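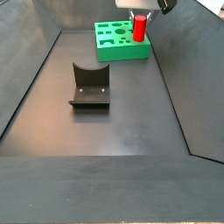 The red peg, the green foam block and the gripper at the teleoperation bench, Jellstead open day.

I had been meaning to get out to Jellstead for years, and every year something came up, so when the notice went around that the Ojala workshop was opening its doors one afternoon in December, I put it on the kitchen calendar in pen and told my family I was not to be given any other errands. It's a long drive from Flastville if you stay off the highway, and I did stay off it, which meant I arrived hungry and a little after the welcome talk had started. Somebody kindly waved me in at the side door and pointed me to the coffee.

The building used to be a seed warehouse and still has the loading doors. Inside it's one long room with benches down both sides and a lot of extension cords taped to the floor (mind your feet if you go!). They had split us into groups of 9, each with a colored sticker, and my group started at the far end, at what they call the teaching benches. I was glad of that, as it was the part I had come for.

Now, I run a small repair shop and I have never programmed a robot in my life. What I know about them comes from a nephew and from magazines. So I'd pictured people typing. What they do at Ojala, for a good part of the work anyway, is show the robot the job. A person moves the arm through it, start to finish, while the computer keeps a record of where everything was at each moment, and then they set the parts out again in a slightly different spot and do it over. When there are enough of those recordings they use them to train the machine, and then they find out how much it picked up.

Our guide was Padmavathi Pillai, who looks after the teaching benches and has a wonderful patient way of explaining things to people who ask the same question twice (me). She told us a new task usually gets 1000 recordings before they even try to train on it, and that a stubborn one might get 2000. A man in our group whistled at that. She said you stop noticing after a while, it's a bit like shelling peas.

The task at her bench was a red peg and a slab of green foam with holes cut in it, all different shapes and sizes. It sits inside a gray open-topped enclosure with sloping sides, and the gripper comes down from above with its two pale fingers. There's a black bracket standing in there as well, with a scooped-out top edge like a shallow cradle. I had thought a peg in a hole would be a beginner's exercise, the sort of thing you give a toddler, and I said so, and Padmavathi laughed and asked if I'd like a turn.

There are two ways of doing it and she let us try both, at different benches. In the first you take hold of the arm itself and push it where you want it to go. The motors go slack for you, more or less, and it feels like steering a full shopping cart. It's very natural and I took to it right away. The trouble, she explained, is that your own hand and sleeve end up in all the camera pictures, and when the robot is working by itself later there's no hand there. So for the peg they like the second way, by remote control.

For that you sit in a chair a few feet off and hold a kind of handle, and the arm copies what your hand does. They call the setup the Vistar, and the handle has a trigger for the fingers. You can look straight into the enclosure or you can watch a screen, and the good operators watch the screen, so that they're going by the same view the robot will have. I tried the screen and got thoroughly lost. You have no feel for depth at all! I was sure I was right over the hole and I was a good thumb's width behind it.

What surprised me most was the advice she gave while I was fumbling. Go slowly, but don't stop and think with the arm hanging in midair, because the robot will learn to hang in midair too. If you miss, don't whip it away in embarrassment (I did, naturally). Back off a little, line up again and carry on. They keep a good many of those recoveries on purpose, so the robot has seen what to do when it's slightly off. And let go cleanly: open the fingers, pause a hair, go straight up. If you drift sideways as you rise you'll drag the peg over with you.

I had 3 tries and got the peg in on the last one, with some very generous coaching. There was applause. I'm told my efforts were not saved.

I asked her how she knew when a recording was good enough to keep, and she said they play them back at the end of each shift and throw out any where the operator obviously changed their mind halfway. Two people can do the same job well and still confuse the machine, if one always comes in from the left and the other from the right, so they talk it over beforehand and agree on a way. That rang true to me. I've had two fellows in my shop train the same apprentice and it took us a month to untangle him.

After that we were walked past the tool room and the place where they cut the foam blocks, which smelled strongly of hot glue, and there was a table of sandwiches that had been badly raided by the blue stickers. I went back to the teaching benches at the end, when it was quieter, and stood watching one of the younger operators work through peg after peg. She had such a light touch with that handle.

Parking is in the field behind the building, and it was muddy, so bring boots. They hope to open again in the spring and the sign-up sheet is kept at the front desk.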